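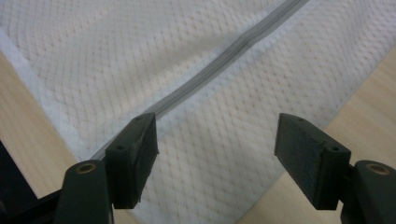
Zip-off mattress covers: does anyone really wash them?

Forum: Home and Laundry > Beds and bedding
Started by platform_nine

platform_nine
6 June 2020
We bought a Leltent mattress two years ago and one of the things the shop made a fuss about was the removable cover. White, quilted, zip along the edge, "fully washable", the lot. I've now got it off and I'm looking at the label, which says 40 degrees, no tumble dryer, do not iron. Fine. But I've read three different pages this morning, all telling me it's the secret to a fresh bed, and every one of them was selling something at the bottom. One of them said I should do it every month. I don't wash my curtains every month. I don't wash my car every month.

So what do people do in real life? And has anyone had one come out the same size as it went in?

Orvokki_M
Did ours in March. It came out fine, went back on like trying to get a wet swimming costume onto a cow. Two people, a lot of language. It was dry, I should add. I think it had lost a bit in the length.

Would I do it again? Only if somebody was sick on it.

gravelpit
The cover on these isn't just a sheet. It's padding stitched between two layers, and the padding is what shrinks. I don't care what the label says. 40 on one machine is nearer 50 on another.

Put a proper protector over the top and wash that. Leave the cover alone.

LivEngstrom
I disagree with gravelpit, sorry. I've washed mine four times (different make, a Troller, but the same sort of thing with the little knitted cells all over) and it still fits. Cool wash, low spin, flat to dry. The people who have trouble are the ones who peg it by one end. It's heavy when it's wet and it stretches one way and pulls in the other.

And a protector doesn't catch everything. Mine had a tea stain right through the protector and into the quilting.

gravelpit
Then it wasn't a proper protector.

LivEngstrom
It was sold as waterproof.

gravelpit
So was my tent.

platform_nine
Where do you dry it flat though? Ours is a double. I haven't got a double-bed-sized flat space apart from the bed, and the bed is where the mattress is.

LivEngstrom
Over two clothes horses side by side, with the middle resting across both. Turn it after half a day. I said flat, I should have said level.

Ognjen I
Before anybody washes anything, check whether the zip goes all the way round. I had a Vovgate mattress where it only ran along three sides, and the label inside said the cover was not to be removed. The zip was there for the factory. I found that label after I had taken it off, obviously, and there was a sort of fibre sleeve underneath that shed everywhere. I was finding bits in the carpet weeks later.

A zip doesn't mean washable. Look for a wash symbol, and if there isn't one, shut it again.

platform_nine
Mine goes all the way round, and there's a wash symbol. No sleeve, just foam. I'm more bothered about the zip itself now you mention it. The last one I had on a sofa cushion lost its teeth after one wash.

Ognjen I
Do it up before it goes in. Open zips snag on the quilting and pull threads out, and then you've got a hairy patch to sleep on. If the puller is a loose metal one, tuck it under and put a safety pin through, or a few stitches if you don't trust pins in a drum.

dragica_t
I used to do alterations, so I've replaced a few of these. It's nearly always a coil zip and they're tougher than they look. What fails is the slider. It opens up slightly and then the coil won't close behind it. A gentle squeeze with pliers on each side often sorts it. I charged people 34 pounds for a full new zip on a double and half of them only needed the squeeze. I told them so, before anyone starts.

gravelpit
I wasn't going to start.

dragica_t
You were.

Edin K
Can I ask the rude question. What is the washing for? I've had the same mattress for nine years, protector on, sheets changed, never once had the cover off. It looks fine. I've seen adverts going on about thousands of mites, the number changes every time, 1000 in one and 3000 in another, and they never say per what. Per mattress? Per pillow? Per advert?

LivEngstrom
Nine years, Edin.

Edin K
And I'm sleeping very well, thanks.

Orvokki_M
I'm with Edin on the numbers. I'm not with Edin on the nine years.

bluebucket
We've got a launderette near us, Dumitrescu, that does them in the big machines. The man there told me he turns away as many as he takes. If the label has come off he won't touch it, and if it's memory foam stitched into the cover he won't touch it either. I took that as a good sign. The place before that took everything and gave me back a cover with a grey tinge.

The grey was from going in with someone's darks, I'm fairly sure. They said it was the light.

gravelpit
Grey tinge can be the water as well. Or too much powder. People put in double for anything big and then it never rinses out of the padding. You get a stiff cover that smells of soap, and they think it's clean because it smells.

LivEngstrom
That, I agree with.

platform_nine
Right, I think I'm going to do it once, cool, zip shut, half the powder, and measure it before and after so there's at least one real answer on the internet. I've measured the long side already and written it on the back of an envelope.

What about airing the foam while the cover's off? Is that a real thing or another one off the adverts?

dragica_t
Real enough. Stand it up against a wall, out of the sun, window open. Don't hoover it with the brush on, you'll pick holes in it.

Ognjen I
Don't stand it up for days, either. Mine slumped. An afternoon is plenty.

Edin K
I stand by my nine years. But I would like to know about the measurement.

gravelpit
Two centimetres short, I say. And you'll be putting it back on at eleven at night.

platform_nine
It's in the machine now. There's a second rinse on the end, so I'll be back on here when it's dry, which in this house could be a while — the clothes horses are both full of towels.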